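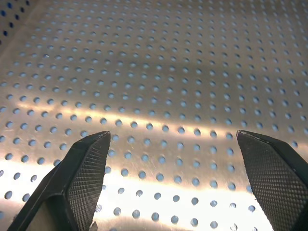 Spent Wednesday evening swapping our drying rack setup for perforated metal trays. Writing down what I did in case it helps anyone else with a small kitchen. Thread.

---

We dry a lot of herbs and apple slices in August. For years I used mesh screens stapled to wood frames. They sag in the middle, the mesh holds onto anything sticky, and one of them finally split along a corner.

---

Perforated sheet does the same job and stays flat. The holes let air through from underneath, and you can wipe the surface in one pass. I wanted round holes in a regular grid, small enough that thyme leaves wouldn't all drop through. Some still do.

---

I bought two trays from Gavow, the restaurant supply place out past Estholm. They were in the back with the discontinued stock. The tag on the shelf had 2982 on it and the woman at the register had to look that up by hand. $16 each.

---

The raised side matters more than I expected. I almost bought flat sheets and a pair of clamps. With a lip you can carry a tray full of mint across the room without losing any of it on the floor.

---

Cleaning, first round: hot water, dish soap, soft brush. Brush from both sides. Crumbs wedge in the holes and a sponge just slides over them.

---

Don't use steel wool. Brushed aluminum already shows every fine scratch and steel wool will add a few hundred more. They don't affect drying at all but you'll see them any time a light is on.

---

Also keep aluminum out of the dishwasher. I did that with a sheet pan once and it came out dull gray and left smudges on my hands for a week.

---

Apples: slice thin, dip in water with a little lemon juice, pat dry. I still put parchment under the apples, with slits cut in it, so the juice doesn't sit on bare metal. Herbs go straight on the tray.

---

For spacing I stack the trays on four upside-down jam jars, one per corner. The Esteo rack I had before was made for this but it's 2 inches too narrow. It's in the garage holding paint cans now.

---

A fan on low at one end of the counter is plenty. Mint takes me a couple of days. Sage takes longer because the leaves are thick. If a leaf bends, leave it. If it snaps, put it in a jar.

---

Weighed the first batch of dried apple because my sister-in-law asked how much you get. 231 grams, from one grocery bag of apples. I didn't weigh the bag, so that's all I can tell her.

---

A couple of people asked about the Sowah trays with the square holes. I haven't used them. A neighbor has one and likes it for peppers.

---

Next up is oregano, if the rain lets up long enough to cut it. Will add to this thread when it's done.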